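From: Hường Thái
To: kallex-houseware list
Subject: Re: [kallex-houseware] mixed cups on one tray

Đạt Ngô wrote:
> We have odd cups left over from three or four sets and
> I don't want to buy new ones for the October open house.
> Can mixed cups go out on one tray and still look decent?
> Also, does anyone still use the Wuseck trays? I saw the
> old thread (item 3387) but the photos are gone.

Hi Đạt,

Yes, mixed cups are fine. We've been doing it at Giáp for two years. I stick to clear ones for the most part and let a few tinted ones in. If every cup is a different color it starts to look like a yard sale.

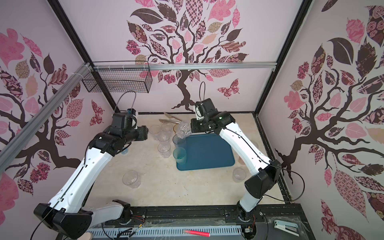

Tray color matters more than I expected. I tried white first and the clear cups disappeared on it. A blue one with a raised rim works better, and the tinted cups look like they belong with it. The rim also helps when you carry the tray any distance. I'd still keep it to what you can lift with one hand under the middle — a full tray of water is heavier than people think.

On cup size, ours hold 450 ml to the top, which is too much for an open house. Fill them halfway. Put the tall ones in the center of the tray and the short ones at the outside so you can reach over.

For ice or lemon, put tongs out where people can see them. I set them behind the cups, away from the tray, so they don't get carried off with it.

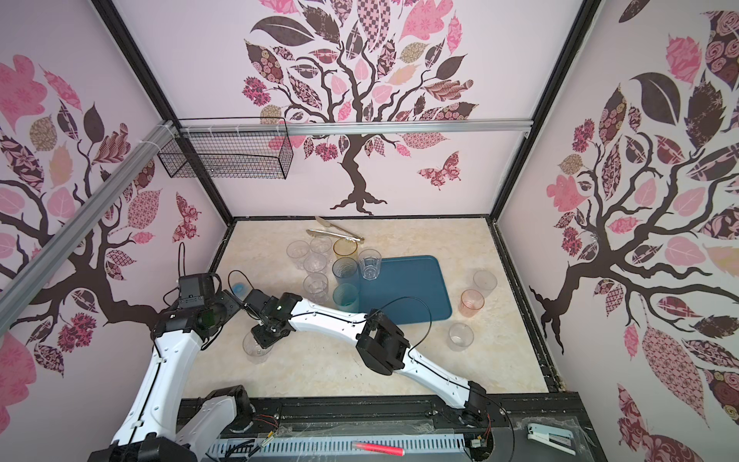
Tongs at the back, cups mostly to the left of the tray.

The wire basket came from Enell and it's up with cable ties. I wanted it off the table because table space is what we run out of first. Napkins go in it, or the bottle caps at the end of the day. Two ties will hold napkins, but use more if you plan to put anything heavy in there.

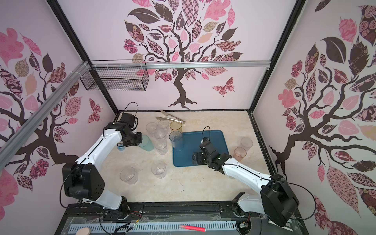 As for the Wuseck trays, I had a couple and gave them away. The finish scratched and they didn't stack well with anything else. If somebody still has the photos from item 3387, please repost them.

I have 17 spare clear cups in a box if you want them, Đạt. They're plastic, no lids. I'm in until 5 most afternoons.

Hường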